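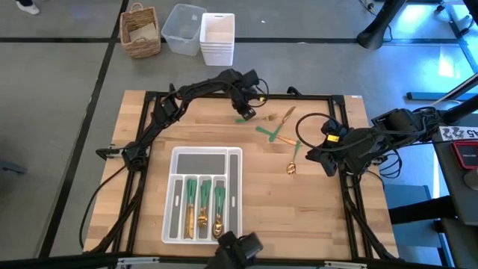 Figure 3. Cutlery sorting table, one place setting in the tray.

3.2 Running the cutlery demonstration for visitors

1. Switch on the arms from the Vender panel and wait for the ready tone.
2. Place the tray on the tabletop with the wide compartment away from you.
3. Put a knife, a fork and a spoon in the three central slots, knife on the left, handles pointing away from you.
4. Lay the remaining pieces on the bare wood, with gaps between them.
5. Load program 192 and press Start.

CAUTION: Keep visitors' hands outside the black frame while the arms are powered. Check that no cable loop lies over the cutlery.

NOTE: If an arm stops over a piece, press Hold, move the piece 89 mm toward the tray and press Resume. Do not pull on the gripper.

6. After each group leaves, press Park and reset the table from step 2.

Open day settings checked by Yee-man Tam, 13 November 2022.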